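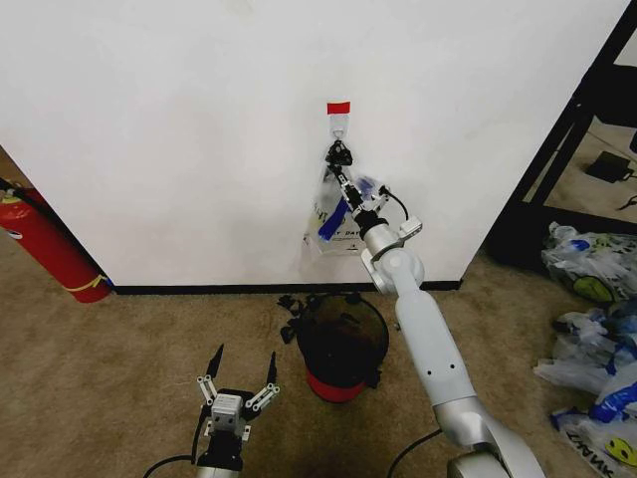

One reader wrote in asking if the Prellum two-arm kit still drops its grip when you hit stop, and should they wait for the next firmware. Short answer: yes it does, and yes wait.

Longer answer. We've had the kit on the bag job since January. Job is simple to say - reach up to a wall hook, close on the bag up by where it hangs, lift the loop off, bring it down. Right arm does the reaching, left stays low and open until it's needed. Red tape over the hook as a marker. Sounds like nothing. Thin plastic is mean stuff though, it slides and folds and the fingers shut on less than you think.

The fault. Hit stop while the right gripper is closed and high, and the jaws relax. Arm holds position fine. Jaws don't. With a bag, who cares. But the manual says the grip holds on stop, in bold, and we'd planned to move on to heavier things. Plindton support first told us it was our wiring. Swapped the stop box, same result. Then they said it was a known issue in the Grurnolico controller, which would of been nice to hear two weeks sooner.

Ran it 400 times to be sure. Let go 95 times. No pattern I could find, arm high or arm low. Cold start seemed worse but I didn't log that properly.

Second gripe, smaller. The wrist cable. Loops well out from its bracket and on a high reach to the left it wants to catch on things. Tie it down, leave slack for the wrist, check it every morning. Also keep the cables at the base out of where you walk. I've kicked mine twice.

Good parts: joints are smooth, quiet enough to talk over. Parallel jaws close straight. Slim fingers get in close to a hook where our old Nnaji gripper just bumped the wall. Setup took an afternoon. Spare fingertips are $175 a pair, steep, but they swap with one small wrench.

Whole kit was $2804 with teh controller. For light stuff low down, fine, I'd buy it again. For anything you don't want falling on a foot - no. Stand clear, don't reach under a closed gripper, and don't trust stop to hold a load until they fix it.

Three out of five. Would be four and a half with a grip that holds.

Reader comments

Same here, jaws go soft on stop. Ours does it with the left arm too. Did they give you a date for the fix?

No date. "Soon."

Try a rubber sleeve on the fingertips for plastic bags. Doesn't help the stop thing but way fewer slips.

Returned mine. Refund took forever.

Last updated 2018-07-12

Contact | Copyright, all rights reserved | Back to top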